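Folding on a cloth: the things I get asked most
Last updated 6/15/23

I've been writing about laundry on Treswood for long enough that the same questions keep landing in my inbox, so I've put them all on one page. If yours isn't answered, leave a comment and I'll get to it (I'm slow in December, be warned!).

Why do you put a cloth down first?
Mostly grip. A bare table is slippery, and a soft top will slide off it the minute you pull a sleeve. With a cloth underneath, the fabric stays more or less where you drop it. It also means I don't have to scrub the table before every basket, and I'm all for that.

Does it have to be black?
No, but I do like a dark one. Pale clothes show up beautifully on it, so you can see straight away if a hem is crooked or a bit has got tucked under. If most of your wash is black or navy, do it the other way round and use an old cream sheet.

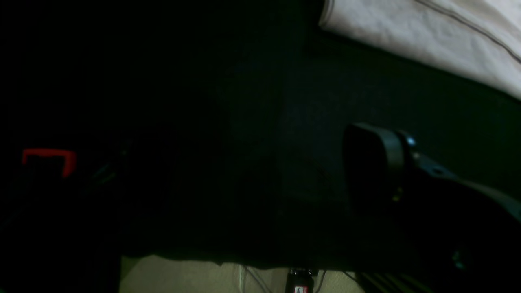
Bláthnaid Noonan: I'd disagree on the dark cloth, I'm afraid. Mine sheds like mad and I spend longer picking fluff off white pillowcases than I do folding them. I've gone back to an old bedspread.

Fair point, Bláthnaid. Wash a new dark cloth on its own a couple of times before you trust it with anything pale, and run a lint roller over it now and then. The one I bought from Flurkness was dreadful for the first few weeks and has been fine since.

Which way round should I lay things?
Sideways, with the long edge running across in front of you. I know most people put the collar at the top, but then you're leaning right over the table to reach it. Laid across, both ends are within easy reach and the first fold is just a long strip brought over.

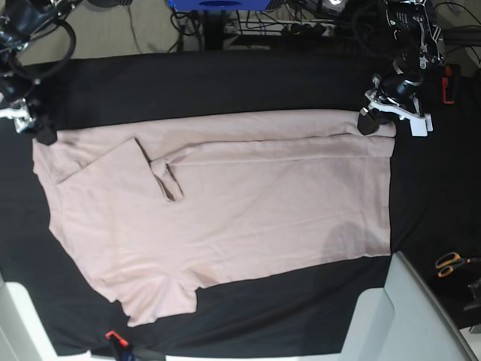
Pale pink on the black cloth, with a long strip folded over along the top edge.

Don't fret about wrinkles at this point. Smooth from the middle outwards with a flat hand after each fold and most of them will go.

Everything comes out of the basket in a ball. Where do I start?
Oh, I feel this one. Don't try to fold from the ball. Drop it on the cloth, find any edge you recognise (a hem is easiest, a waistband nearly as good) and pinch it. Lift gently and let the rest hang and open itself out.

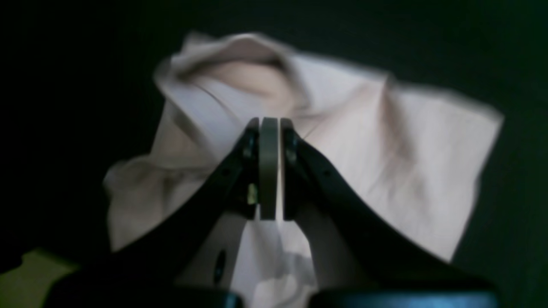
Once it has dropped a bit, lay it back down and go looking for the next corner. Two corners are usually enough to tell you which way up you are. If it's still a muddle, give it one good shake and start again - it's quicker than picking at it, and you get a bit of an arm workout too.

How do you fold trousers?
Lay one leg on top of the other and line up the long seams. That's the bit people skip, and then they wonder why the hems don't meet. Pull gently at the waistband end and the hem end together so the legs lie straight, flatten the pockets, then bring the hems up to the waist. After that, fold in half or in 3, depending on your shelf.

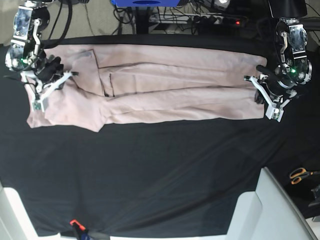 Do I need a folding board?
I don't use one. I tried the Tanov board for a month and it was lovely for T-shirts, but it was no help whatsoever with trousers or anything long. Rattana Inthanon wrote in to say she cuts her own out of cardboard, which sounds much more my sort of thing.

What size of cloth should I get?
Mine is 217 cm long, a remnant from the Fitzgerald fabric sale, and it hangs over both ends of the table. For a small table 100 cm will do for tops, though you'll be cramped with trousers. Go for something with a bit of texture to the weave and skip anything shiny.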